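How to freshen up a white carved reception desk

Many small salons and shops have this kind of desk now: white, with curved edges and carved scrolls along the top rim. It looks very nice in the first week. Then dust sits in the carving, the top gets scratches from keys and pens, and the flowers become grey. I have cleaned and dressed a few of them and I would like to write down how I do it. You need one quiet morning. I prefer Saturday before opening.

What you need

A soft paintbrush, 3 cm or a little wider
Two microfibre cloths, one for wet and one for dry
A bowl of warm water with a few drops of dish soap
Cotton buds
A flat panel for the top, in cream or white
Small clear felt or rubber dots, 4 for each panel
Artificial flowers with green leaves
Thin florist wire or removable putty
A box or paper bag for the rubbish and the old flowers

Step 1. Clear the desk and the floor

Take away everything from the top, also the card machine and the cables. Push the chair back so you can go around the desk from both sides. Put the box or bag on the floor close to you. If you must walk to the bin each time, you will leave small pieces of wire everywhere, and later the chair wheels will find them.

Step 2. Brush the carving dry

Always brush before you use water. Wet dust becomes a grey paste in the deep parts of the scrolls and it is much harder to take out. Start at the top rim and go down. For the smallest curls use a dry cotton bud and turn it slowly.

After this, wipe with the damp cloth, then with the dry one. Do not use spray with bleach. I tried one on an older desk and the white paint went yellow at the corners.

Step 3. Lay the panel on the top

Lift the panel onto the desk at an angle first, do not try to put it straight from the beginning. When it lies diagonally, your hands are free from the edge and you don't hit the carved rim. If there is a label on the panel, read it before you remove it, sometimes it says which side is up.

Cream beside white is a pleasant combination, in my opinion. Under shop lights a pure white top can look a bit blue. 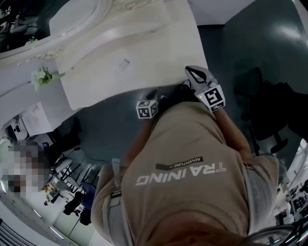

Step 4. Turn the panel and fix it

Put one dot under each corner. Then turn the panel slowly until the space to the rim is the same on both sides. Measure it, because the curved edges are confusing for the eye. Mine was wrong by one centimetre and I was sure it was perfect.

Don't glue the panel. You will want to lift it again for cleaning.

Step 5. Attach the flowers

Make one small cluster for the side and a smaller sprig for the rim. Two places are enough on a desk with this much decoration. Hold the cluster with wire around a scroll, or with putty if the wood is flat there. Bend the leaves a little outward so they cover the wire.

How often to repeat

Brush the carving every second week. Wash the flowers in soapy water once in 3 months and let them dry completely on a towel before you put them back.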